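Imprimir esta página | Enviar por correo electrónico

Iniciación al servicio de mesa y a la preparación en frío
Apuntes de la unidad 4: vajilla, fruta y salsas en la mesa de trabajo
Profesor: Filippos Deligiannis
Aula Fontana

1. Objeto de la unidad

En las unidades anteriores se trabajó la limpieza de superficies y el lavado de manos. En esta se estudia cómo se disponen los elementos de una merienda fría sobre la mesa antes de montar los platos: qué piezas de vajilla se sacan, dónde va la fruta y dónde se dejan los envases de salsa. Los apuntes sirven para la práctica del aula y para la prueba escrita de mayo.

Conviene leerlos con la ficha de vajilla delante. Quien no la tenga puede pedir una copia en secretaría.

2. La superficie

Se trabaja sobre mesa blanca y lisa siempre que la haya. El blanco deja ver las manchas de fruta y los restos de salsa, y obliga a limpiar antes. La mesa se divide mentalmente en dos zonas:

Zona de montaje. Es la parte clara y despejada, donde se colocan platos y cuencos.
Zona de apoyo. Es una base o bandeja aparte, de otro color si es posible, para envases, paños y utensilios que no tocan el alimento.

La división se mantiene durante toda la práctica. Un envase que pasa a la zona de montaje vuelve a la de apoyo en cuanto se ha usado.

3. Piezas de vajilla

Plato llano redondo. Recibe la ración terminada. Se coge por el ala, sin apoyar el pulgar en el centro.

Cuenco redondo. Se usa para fruta entera pequeña o para fruta cortada con su jugo. No se llena hasta el borde.

Los colores de la vajilla del aula (serie Grunico) ayudan a dar instrucciones: «al cuenco azul», «al plato rosa». En la prueba escrita no se pide recordar los colores, pero sí el uso de cada pieza. En un comedor la vajilla suele ser toda igual y las indicaciones se dan por posición.

4. La fruta

4.1. Fresas

Se lavan enteras y con las hojas puestas. Si se quitan antes, entra agua en el fruto y pierde sabor. Después se escurren y se secan con papel. Para presentación se dejan con hojas; para mezclar con otra fruta se retiran después del secado.

Las fresas limpias pasan directamente al cuenco. Una fresa que ha quedado sobre la mesa se vuelve a lavar antes de servirla.

4.2. Plátano

Se pela y se corta en el último momento. Las rodajas se oscurecen al contacto con el aire; unas gotas de limón retrasan el cambio de color. Grosor recomendado: 4 milímetros. Más finas se rompen al moverlas y más gruesas resultan incómodas de comer en una ración mixta.

Si se emplean láminas secas de plátano (chips), no se mezclan con la fresa hasta el momento de servir, ya que absorben humedad y se ablandan.

4.3. Orden de colocación

Primero la vajilla, después la fruta entera y por último la cortada. En la práctica es frecuente hacerlo al revés y encontrarse con fruta ya cortada sin un recipiente donde ponerla.

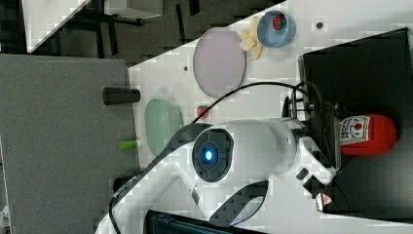 Figura 1. Plato redondo, cuenco azul con una fresa y trozos de color amarillo pálido sobre la mesa blanca; a la derecha, botella roja tumbada sobre la base negra.

Ejercicio sobre la figura: escriba en qué zona clasificaría cada elemento y qué cambiaría de sitio antes de empezar el montaje. Los trozos amarillos se tratarán como plátano a efectos del ejercicio. Justifique la respuesta en tres o cuatro líneas.

5. Salsas y envases blandos

Los envases de apretar se guardan de pie, con el tapón cerrado. Tumbados pueden gotear si el tapón no ajusta bien, y además ruedan. Cuando se encuentra uno tumbado, se comprueba el tapón, se limpia el cuello con un paño húmedo y se pone derecho.

La etiqueta se orienta hacia quien trabaja. Se lee antes de abrir, sobre todo la fecha y los alérgenos. El color del envase no basta para saber el contenido.

En esta unidad la salsa no se echa sobre la fruta. Se sirve aparte, en recipiente pequeño.

6. Recogida

La fruta expuesta que no se va a consumir se retira primero. Luego se llevan los cuencos al fregadero, después los platos, y al final se ordena la zona de apoyo. La mesa se limpia de dentro hacia fuera con bayeta limpia.

7. Para entregar

Respuesta al ejercicio de la figura 1.
Esquema a mano de una mesa propia con las dos zonas señaladas.
Lista de las piezas de vajilla usadas en casa para una merienda fría, con su función.

La entrega se hace en papel o en la carpeta Rallton del grupo. Los trabajos sin nombre no se corrigen.

Última revisión de los apuntes: 2 dic 2022

Volver arriba | Contacto | © Iltance, Área de Hostelería. Todos los derechos reservados.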